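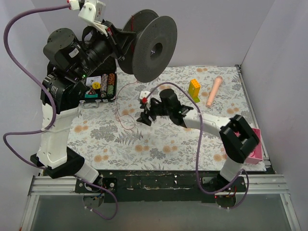
Can a Machine Do It Yet? Chores, Sorted

Home > Tips > Workshop and Utility Room

By Roman Duda. Last updated 21 May 2021

Readers write in asking whether it is worth waiting for a machine before they clear the shop, label the bins or wind up the extension cords. My answer for most jobs is no. Do it this weekend. But the answer changes from chore to chore, so this page goes through the common ones, says how far the machines have come as I see it, and gives the hand method for the ones that still need it.

I ran a small repair shop for years and now mostly fix things at home. Roman Piątek, who took over my old bench at Malinowski, has read this through and corrected me on the shop-floor parts.

Winding wire and cord

Winding on a machine is old news. A motor, a spindle and a guide will fill a spool all day, provided the wire comes in from one side under steady tension. What machines find hard is the part before that: picking up a half-wound spool with a loose tail on the table, finding the end, and taking out the slack without making a kink. A robot arm can hold a spool up in the air. Handling the wire that trails down from it is a different job, and soft wire never lies the same way twice.

By hand:

Hold the spool still and find the free end first. Tape it to the bench.
Straighten any loops by turning the spool. Pulling on a loop makes a kink, and a kink in thin wire stays there.
Wind with light tension, working across from flange to flange and back.
Leave a short tail and push it through a hole in the flange if there is one. If the flange is solid, use a strip of masking tape with one corner folded under so you can peel it later.
Write the gauge on the flange with a paint marker. Ballpoint rubs off.

For extension cords up to 25 feet, over-under coiling is enough. For 40 feet and longer, use a flat cord winder or a hand reel. Don't wrap a cord around your elbow. It puts a twist in every turn and the cord will fight you next time.

If you run a heater or a saw off a cord reel, pull all the cord off the reel before you switch on. Wound cord holds heat.

Sorting small parts

Shop floors have had this one for a long time. If all the parts are the same and they arrive in a tray, an arm can move them to another tray faster than you can. Mixed parts in a coffee can are another matter. Screws hide under each other, and washers stick together if there is oil on them.

By hand, sort in two passes. On the first pass go by type only: screws, nuts, washers, everything else. On the second go by size, and only for the types you use. I keep one jar marked "everything else" and empty it every January.

A light-colored cloth or an old bedsheet over the bench makes small parts easier to find, and you can pick it up by the corners at the end. Plain is better than printed. A dark screw is hard to spot on a pattern of leaves, for you and for a camera.

Putting things back in a fitted case

Poker chips, socket sets, drill bits, board games. Anything where each piece has its own slot.

Machines can do this when the case is bolted down and the pieces are handed over the right way up. On an ordinary table the case slides, the lid drops, and a stack leans over. I would not wait for this one.

By hand:

Open the lid all the way and prop it if the hinge is loose.
Put a piece of rubber drawer liner under the case so it stays where it is.
For chips, build the column on the table against a straight edge, then lower the whole column into its groove. Dropping them in one at a time leaves them slanted.
Cards and instructions go in last, flat, on top.

For a socket set, spray the empty case with a quick coat of light paint before you fill it. A missing socket shows up right away.

Clearing up toys

Building blocks are about the best thing in the house for a gripper. They have flat sides, they don't squash, and they hold their shape. Picking one up and dropping it in an open bin is something the better research arms manage. Pulling two blocks apart is harder because one hand has to hold while the other pulls, and both have to know how hard.

Stuffed animals, doll clothes and anything with a string are still yours.

Use open bins with no lid, low enough for a child to reach. Pick one color per kind of toy. Wash hard plastic blocks in a mesh bag in lukewarm water with dish soap, then spread them on a towel with the studs down so the hollow side drains. Take out anything with a battery first. Toy microphones are the ones that get missed, so feel along the handle for a battery door before anything goes near water.

Folding laundry

Not yet, at any price a household would pay. Cloth is the hardest thing on this page. There are machines that fold towels if you clip each towel on first, and by the time you have clipped it you could have folded it.

Fold sheets in half with the pattern inward, in half again, then in thirds. Store the set inside one of its pillowcases.

Vacuuming and mopping

Yes, with help from you. Robot vacuums do a fair job on bare floors and low rugs. They do a bad job on cords. Before you start one, lift phone chargers, blind cords and thread off the floor, and tuck rug fringe under. Cut hair out of the brush with a seam ripper once a week. If you mop by machine, empty the tank afterward or it will smell.

Tidying cables around a machine

This goes for a drill press, a sewing machine or anything with a moving arm. The cable has to follow the part that moves, so leave a loop at every joint, wide enough that the cable never goes tight at the end of travel. Tie it on the straight sections and leave it free at the bends. Snug the ties by hand only. Roman Piątek adds: move the machine slowly through its full range before you trim the tie ends, and look for rubbing.

Cut tie ends flush with nippers. Scissors leave a point that will open your knuckle.

Reader questions

Is a home arm worth buying for a hobby bench?
If you want to learn about arms, yes. If you want a clean bench, buy a shop vacuum and a set of drawers.

What about dishes?
Loading a rack with the same plate over and over, yes. A family sink, no.

More in this section: Getting Rust Off Hand Tools. Labels That Stay On. Sharpening Kitchen Scissors With 80 Grit.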